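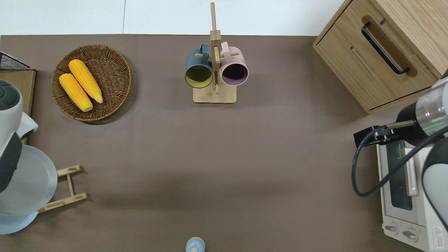 Dishwasher-Safe and Oven-Safe Glazes: Frequently Asked Questions

Prilex Studio Glazes, Ruston plant. Last revised August 28, 2022.

What does "dishwasher safe" mean on a Prilex label?

The glaze has been fired on our standard stoneware test tile and run through 240 cycles in a household dishwasher with powdered detergent. After the last cycle the tile is compared with an unwashed tile from the same firing. The label is granted if there is no visible loss of gloss and no color shift under a daylight lamp. The result applies to the glaze fired to the cone printed on the jar. It does not apply to overfired or underfired work.

Does it also mean food safe?

No. These are separate tests. Food contact is covered by a leach test on the finished surface, and the result is printed on the back of the jar. If you mix two glazes, or layer one over another, the printed result no longer applies and the combination has to be tested again by an outside lab.

My mugs came out with a different color inside and out. Is that a defect?

Usually not, if you used two glazes. If you used one, check the thickness. Most Kirater colors are sensitive to application, and the inside of a mug is often poured while the outside is brushed or dipped. A poured coat is commonly thinner. Measure with a pin before firing and aim for the same depth on both surfaces.

Why does a liner glaze craze after a few weeks?

Delayed crazing is caused by one of two things: a mismatch in expansion between glaze and body, or moisture taken up by an underfired body. To tell them apart, weigh the piece dry, boil it for two hours, leave it in the water overnight, wipe it and weigh it again. If the weight gain is above the clay maker's figure for that cone, the body is underfired. If it is within the figure, change the liner.

Can I use glazed stoneware in an oven?

With limits. Put the piece in a cold oven and let both heat together. Do not move a piece from the refrigerator to a hot oven. Do not place it under a broiler element. In small countertop ovens the elements sit close to the ware and heat one side faster than the other, so flat plates are at higher risk there than small bowls. We do not rate any glaze for stovetop use.

What about the microwave?

Most Prilex glazes are suitable. The exceptions are the Wainwright metallic series, which has a high metal content and can arc or become very hot. Those jars carry a crossed-out microwave symbol. A piece that heats up more than the food in it has absorbed water and should be taken out of use.

Will stacking plates in a rack wear the glaze?

Contact between an unglazed foot ring and a glazed face will scratch satin and matte surfaces over time. Standing plates on edge avoids most of it. Grind the foot with a 60 grit stone to take off the sharp points, then finish with a finer one.

Gray marks from knives and forks are a different matter. They are metal left on the surface, and a mild abrasive cleanser removes them. If they return at once, the glaze is too rough for dinnerware.

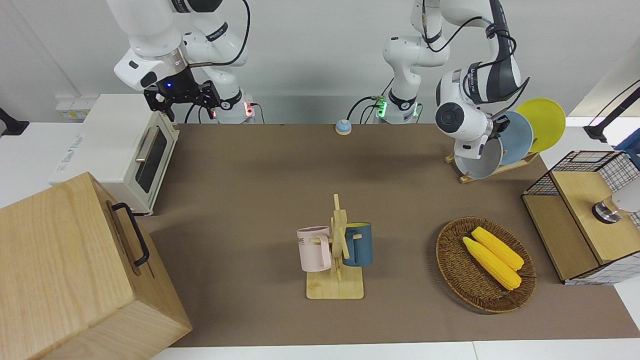 Matte glazes show these marks far more than gloss. We recommend keeping mattes for the outside of mugs and the rims of plates, and using a gloss liner wherever cutlery will touch.

How long does a jar keep?

Unopened, two years from the date on the lid. Opened jars last as long as they are kept from drying out or freezing. A glaze that has frozen can sometimes be sieved and used, but test it on a tile first.

Do you supply test reports?

Yes, for any product on the current list. Write to Lorraine Naylor in the technical office with the product number and the batch code from the lid. Reports for batches made before March of last year are held on paper and take longer to send.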